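Skirside Hall Neighbors, minutes of the December meeting
Last updated: December

Seija Koivisto opened the meeting a little after seven and thanked everyone for coming out in the cold, and a special thank-you went to whoever brought the cardamom buns (they were gone before item two!).

The first item was the wall prints for the reading corner. We spent a good long while on the street view with the rugs hanging up, the red one over the dark blue, and most of us were very taken with all that greenery and the stone paving. It is badly creased, though, and we talked over whether to press it flat or have it printed again by Plinport. 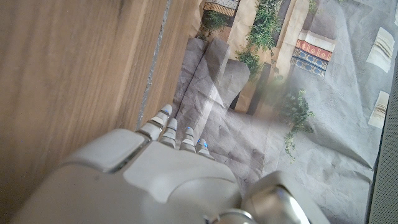
Amr Belkadi felt that a reprint was money poorly spent when a cool iron and a clean towel had rescued his own posters more than once, and he offered to try it on a corner first. This was warmly agreed, with Plinport kept in mind if the iron lets us down.

Seija then reported that the decorating fund stands at $2,576, and that the frame quote from Fivero came to $33 apiece, which seemed fair to all. We will order 3 to begin with.

Amr will bring the iron next time, and Seija will ask about hooks.

The meeting closed at 8:40.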